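Neues aus dem Teleoperations-Projekt: Schublade, Schale und sehr viel Geduld

Wer in den letzten Wochen bei uns in Konau vorbeigeschaut hat, kennt das Geräusch schon: ein leises Surren, dann eine Pause, dann ein gemurmeltes "noch mal". Seit dem Frühjahr bringen wir unserem Arm Haushaltsaufgaben bei, und zwar per Fernsteuerung. Eine Person sitzt am Steuerpult, führt den Griff von Hand, und der Arm macht jede Bewegung mit. Alles wird aufgezeichnet, Gelenkwinkel, Greiferöffnung und Kamerabild am Handgelenk, und aus diesen Vorführungen lernt später das Modell. Wir haben jetzt 400 brauchbare Durchgänge beisammen, und ich freue mich wirklich riesig darüber!

Angefangen haben wir mit glatten, runden Gegenständen. Das klingt harmlos, ist aber eine wunderbare Schule für alle, die steuern. Man muss beide Finger sauber an den Rand bringen, und wer zu schräg ankommt, schiebt das Ding nur vor sich her. Am Pult spürt man die Berührung kaum, man muss sie sehen lernen. Nach ein paar Abenden hat man den Dreh heraus und merkt plötzlich, dass man beim Zufassen die Luft anhält (mir geht das immer noch so).
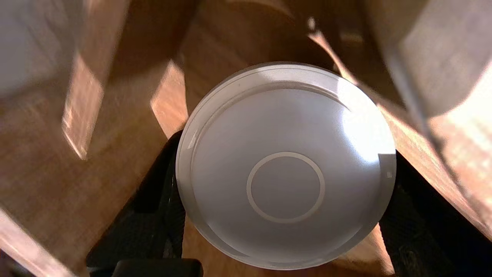

Lesia Antoniuk schrieb uns nach der letzten Ausgabe dazu: "Bei mir wurde es erst besser, als ich aufgehört habe, jede kleine Abweichung sofort zu korrigieren. Meine ersten Vorführungen waren voller Zitterbewegungen, und genau die hat das Modell dann brav nachgemacht. Lieber einmal ruhig neu ansetzen. Und bitte schreibt mal etwas über misslungene Durchgänge, werft ihr die weg?"

Gute Frage, danke dafür! Nein, wir werfen sie nicht weg. Abgebrochene Durchgänge bekommen einen eigenen Vermerk und wandern in einen getrennten Ordner. Fürs Training nehmen wir sie im Moment nicht, zum Üben und Besprechen sind sie aber Gold wert. 70 davon haben wir inzwischen gemeinsam durchgesehen, und bei vielen liegt der Fehler lange vor dem eigentlichen Zugreifen, nämlich schon beim Anflug. Wer den Arm zu tief heranführt, hat am Ende keinen Spielraum mehr für das Handgelenk.

Weiter ging es mit Möbeln. Schubladen sind eine ganz andere Sorte Aufgabe als Schalen: Die Front gibt den Weg vor, und wenn man auch nur ein bisschen quer zur Schiene zieht, verkantet alles. Gleich neben dem Schreibtisch fährt der Arm bei uns die Anfahrt, mit geschlossenen Fingern und möglichst gerader Linie. Wir haben uns angewöhnt, vor jedem Durchgang kurz stehen zu bleiben, damit Anfang und Ende in der Aufzeichnung gut zu finden sind.

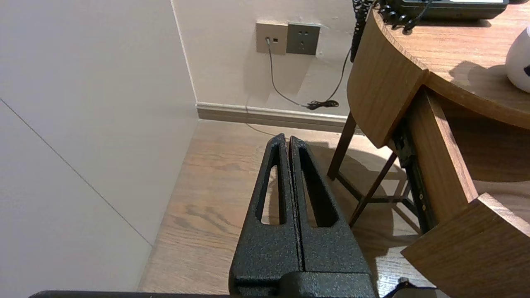 Greifer mit geschlossenen Fingern, rechts der Schreibtisch mit halb geöffneter Schublade.

Besonders schön finde ich, wie verschieden die Leute steuern. Manche fahren in einem einzigen großen Bogen ans Ziel, andere tasten sich in kleinen Stufen heran. Anfangs wollten wir das vereinheitlichen und haben sogar eine Anleitung mit festen Wegpunkten geschrieben. Die liegt jetzt in der Ablage. Das Modell kommt mit zwei oder drei Stilen gut zurecht, solange jeder für sich flüssig ist. Was ihm gar nicht bekommt, sind lange Denkpausen mitten in der Bewegung, denn dann bleibt es später an derselben Stelle ebenfalls stehen und grübelt. Unser Auswerteprogramm Dostico markiert solche Stellen inzwischen automatisch, und wir schneiden sie vor dem Training heraus.
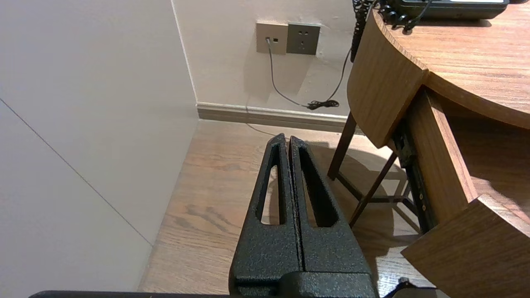

Muss man programmieren können, um beim Vorführen mitzumachen?
Gar nicht. Man braucht eine ruhige Hand, etwas Geduld und eine kurze Einweisung am Pult, den Rest übernimmt die Software.

Für die nächste Runde haben wir uns wechselnde Lichtverhältnisse vorgenommen. Sonne und Schatten auf dem Holzboden verändern das Kamerabild enorm, und ein Modell, das nur den Vormittag kennt, tut sich am Nachmittag schwer. Also führen wir dieselben Aufgaben zu verschiedenen Tageszeiten vor und verschieben zwischendurch auch mal die Startposition. Das ist Fleißarbeit, macht zu zweit aber richtig Spaß: Eine Person steuert, die andere stellt alles zurück und führt das Protokoll.

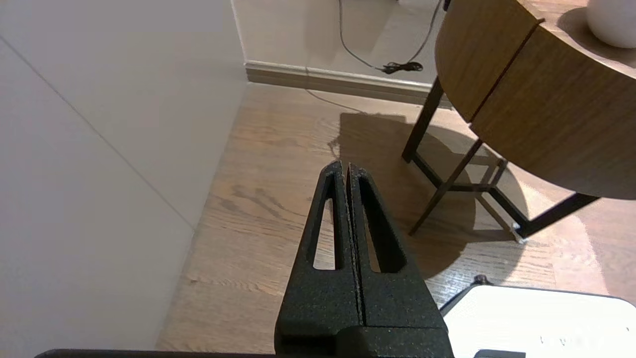 Blick vom Handgelenk über den Dielenboden, oben rechts der runde Tisch.

Der nächste offene Steuerabend ist am 9. Juni, wieder in der Werkstatt in Konau. Beide Pulte sind dann besetzt und betreut, es können also immer 2 Leute nebeneinander zuschauen und sich abwechseln. Wer schon einmal dabei war, darf sich gern an die Schublade wagen, alle anderen beginnen mit der Schale. Bis November wollen wir den Datensatz unter dem Namen Omum so weit haben, dass auch andere Gruppen damit trainieren können. Fragen und eigene Erfahrungen mit dem Vorführen bitte wie immer einfach als Antwort auf diesen Rundbrief schicken, ich lese alles und freue mich über jede Zeile!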